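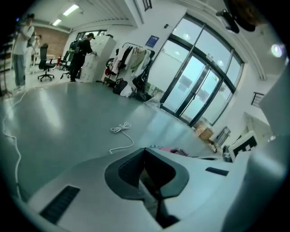 Shared room floor -- cords, rope, where does it all go?

araju
We share a workroom, one big open floor with a clothing rack and a tall white cabinet that has a lot of small drawers. The drawers are fine. What doesn't work is anything long. Rope and cable end up on the floor and stay there until someone trips. How do other people store this stuff? Budget is small.

hannelore_b
Hooks on the wall. Coil the rope, tie the coil with its own tail, hang it up. Same for extension cords. We put up 4 hooks in September and that took care of it.

kunderfan
Hooks go in brick badly unless you drill the mortar. I'd use the drawers. One cable per drawer, label on the front.

araju
Some of our wall is brick, so good to know. Drawers are too small for rope but would do for thin cables and adapters.

dimas_p
One per drawer is a waste of drawers. Sort by plug type, put a velcro tie on each one, and you can fit plenty in a single drawer.

kunderfan
And then you pull one and get six. No thanks.

aleksi
Start with the floor, then argue about drawers. Push everything into one spot, wipe, and sort it there. Cloth goes in the wash, cords get coiled. Anything without an owner goes in a box with a date on it. I wrote this up for the Sasar newsletter and it's only 2 pages, so here is the first one.

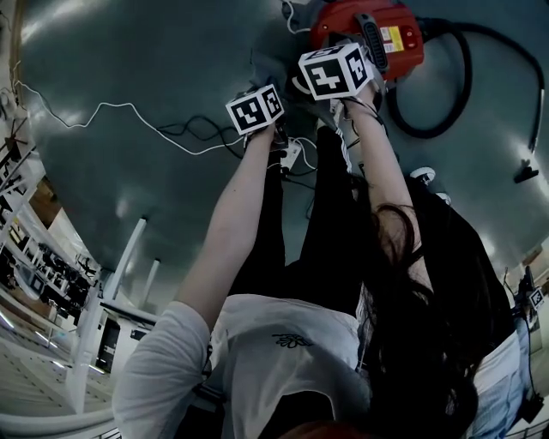 Sasar Newsletter -- No. 4 -- Page 2

Do the cords first. White and black cables lying together will knot if you drag them, so lift each one by the plug and work back. A hose should be laid in a wide loop and never folded. Small round things and loose adapters go in a tray before you sweep.

hannelore_b
I agree with most of it. I'd do the cloth before the cords though. It hides plugs.

dimas_p
Same. Cloth first.

aleksi
Fair. I'll change the order if it gets reprinted.

araju
Thanks all. Going with hooks for the rope, in the mortar, and two drawers for cables sorted by plug. Will report back on whether people use them.

kunderfan
They won't -- label them anyway.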